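The Clinic at the End of the Bus Line

I got to Brukstead on the early bus with a bad coffee and the wrong shoes, hoping to find out what happens to a town when its foreign aid money stops. Jairo Henao met me at the stop, already talking.
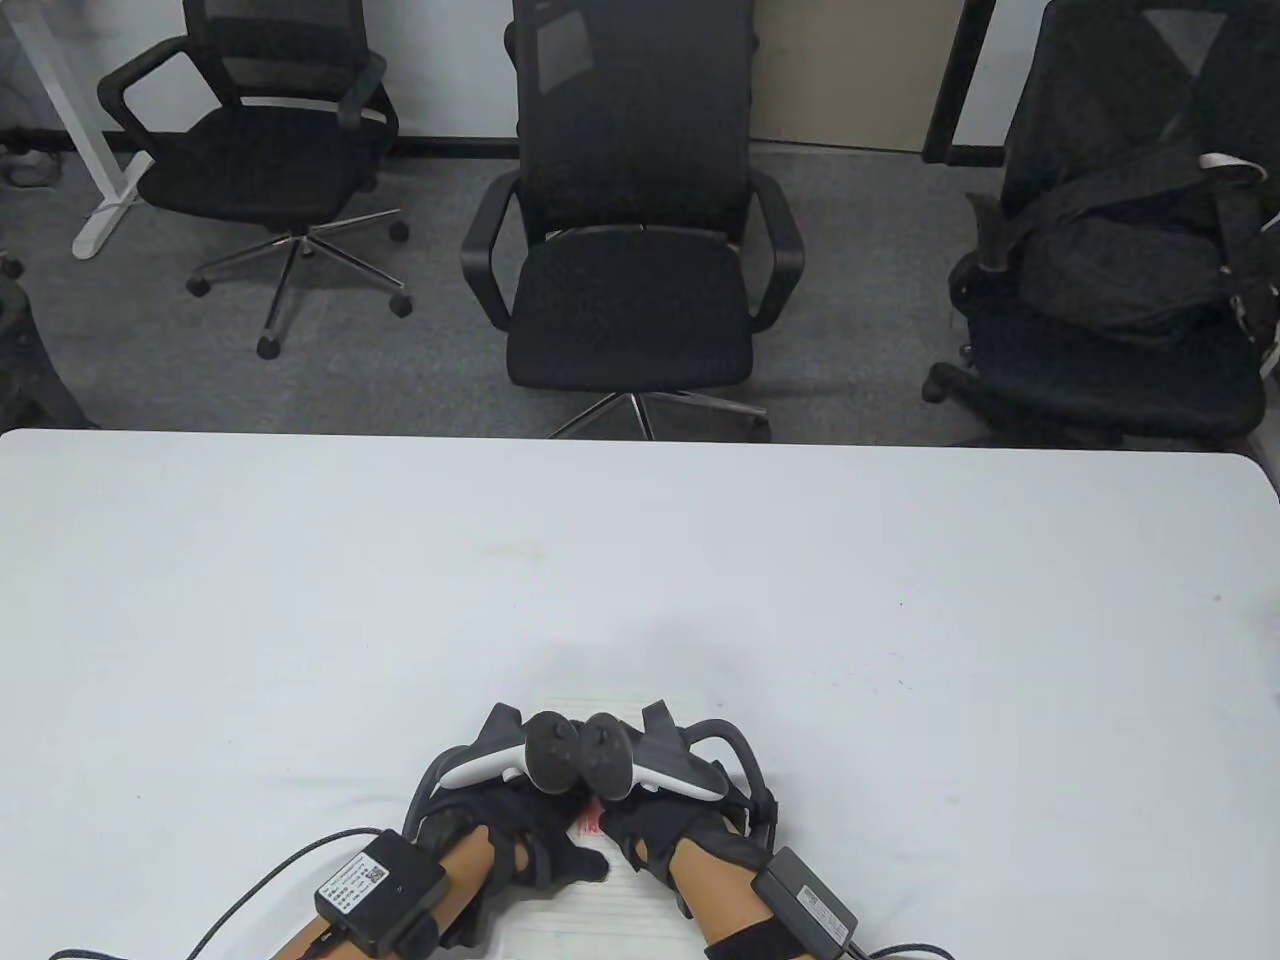
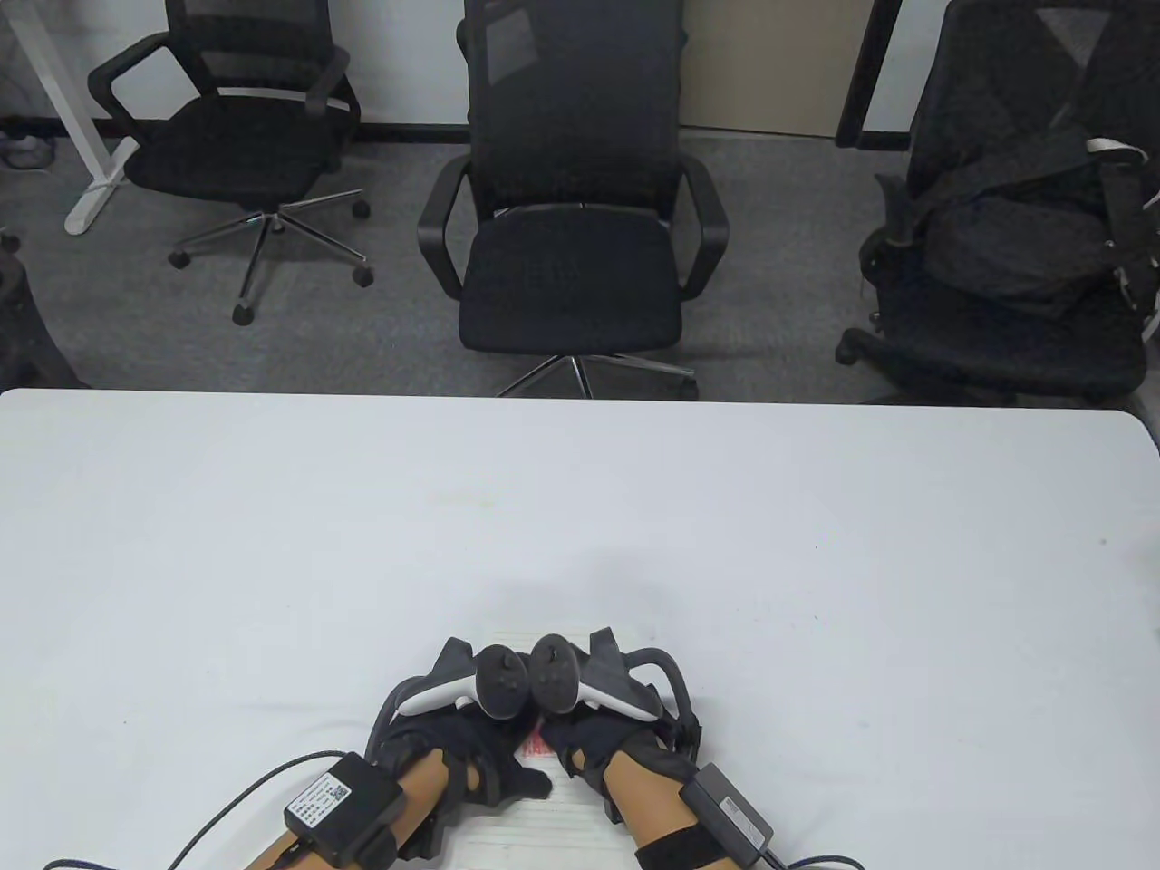
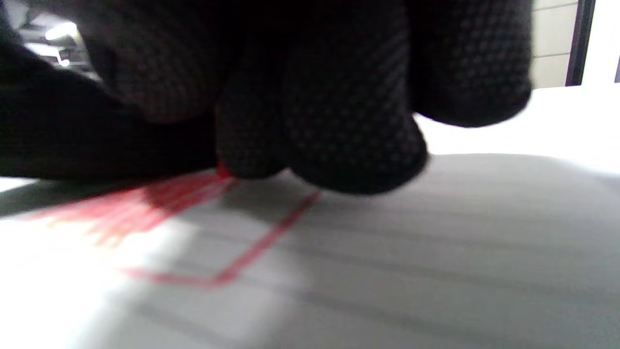
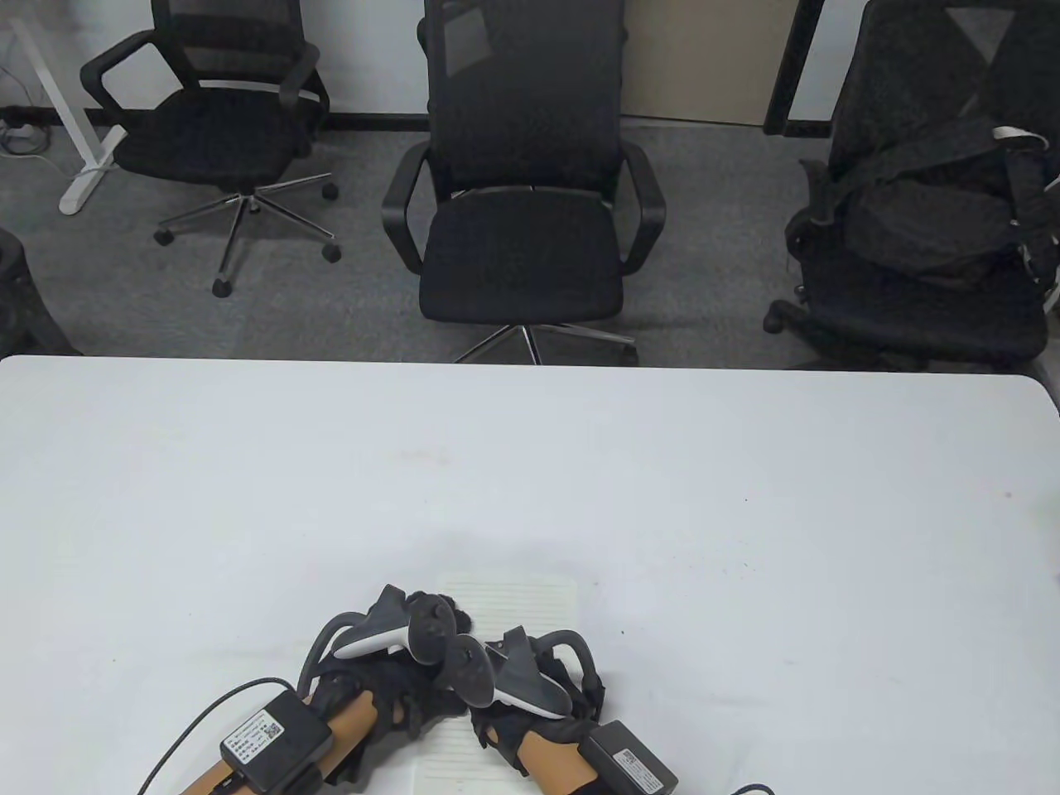

Jairo runs the water program for Pritthorpe, a small charity that lost its biggest grant in September. He used to have 14 staff. Now he has 2, and one of them is his cousin (she's terrific, he says, and badly underpaid).

We walked up to the clinic, a squat building from 1941 with a new roof the grant paid for. Rizal Rondonuwu, the nurse, was sorting pills into envelopes. She told me the nearest hospital is 20 miles away, in Berkelent, and the fuel money for the van is gone too. "So people wait," she said, "and then they come in sicker."

I asked Jairo if another donor might step in. He laughed! Then he showed me three letters, all very polite, all saying maybe next year.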